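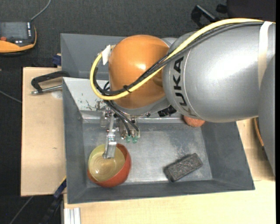 Session 3: Bowls, Nests and Bins

Tableware Handling and Storage, Rurkthorpe evening course
Handout by Heike Lenz

Bowls get a whole session to themselves, and I've been looking forward to it since the course began. Plates are easy to love because they behave. Bowls roll, tip, wedge, ring like bells and slide under each other when your back is turned, and a good nest of them is one of the most satisfying things in the whole storeroom!

What to bring: two or more bowls from home that you think belong together, a dish towel, and your notes on plates from last time.

Terms we'll use

Nest: two or more bowls sitting one inside another.
Foot: the ring or flat area a bowl stands on.
Wall: everything between foot and rim.
Seat: the place where the inner bowl touches the outer one. It may be at the foot, partway up the wall, or at the rim.
Lean: how far a bowl or nest is off level.
Bind: when two walls grip each other and won't let go.

Why bowls lean

Look at the reddish-orange bowl in the gray bin. It's resting on the floor of the bin, tilted, with the curved outer side showing, and it is one of a nested pair. A bowl on a small foot has a low, round belly very close to the surface, so a small push can take it off its foot and onto its wall. Add a second bowl and the weight moves again. If the inner one sits off center, the outer one goes with it.

Try it at your table before we discuss it. Put one bowl inside another, press gently on one side of the inner rim, and watch the foot of the outer bowl. Then swap in a heavier inner bowl and do it again. I've done this demonstration more times than I can count and I still enjoy it.

Where is the seat?

Run a fingertip around the gap between the two rims. If it's even all the way around, the inner bowl is probably seated on its foot. If it opens on one side and closes on the other, the inner bowl is hanging on the wall. Wall seats are the ones that bind, especially when bowls go away damp. (Wiroj Hemmin brought in a pair last November that took us most of the coffee break to part. Cool water in the inner bowl, warm water around the outer one, and plenty of patience.)

Never twist hard on a bound pair. Hold the outer bowl low, with your whole palm, and ease the inner one upward.

Choosing a bin

We use straight-sided rectangular bins in class. Round bowls in a rectangular bin leave you four corners, and those corners are wonderful: they take folded towels, small cups, lids, all the bits that otherwise wander. The drawback is that one lonely nest has room to travel, so either fill the space or choose a smaller bin.

Set the bin on a firm, level surface at waist height while you work. A plain wooden table is lovely for this, a little kinder than stone if something slips. Leave yourself enough table beside the bin to put down a bowl with both hands.

Loading a bin, in order

1. Line the floor with a folded towel if the bowls are staying in for transport. For a short stay on the table you can skip it.
2. Sort by rim width, widest first.
3. Build each nest on the table and check the seat.
4. Lower the nest with one hand under the foot and the other steadying the rim.
5. Let the foot touch down before you let go of the rim.
6. Look from the side. Straighten any lean now, while there's still room for your fingers.
7. Fill the corners.

Taking bowls out

Inner bowl first, always. Reach for the near wall, lift straight up until the foot clears the outer rim, and only then move sideways. When a nest is leaning, support the outer bowl with your free hand while you lift.

The Kestolach inventory

For those who asked after the last class: the Kestolach dining hall list runs to 2,930 pieces, of which 534 are bowls, in 51 shelf groups. Lenka Zelenák kindly let us copy the bowl pages. See how she records rim width and foot width separately. It's such a clever habit, and you can predict nearly every nest from those two columns.

For next time

Measure the rim and foot of your own bowls and bring the numbers. Find one pair that seats on the foot and one that seats on the wall. Dalibor Skála will be showing his felt spacers, and yes, you may try them on your own bowls.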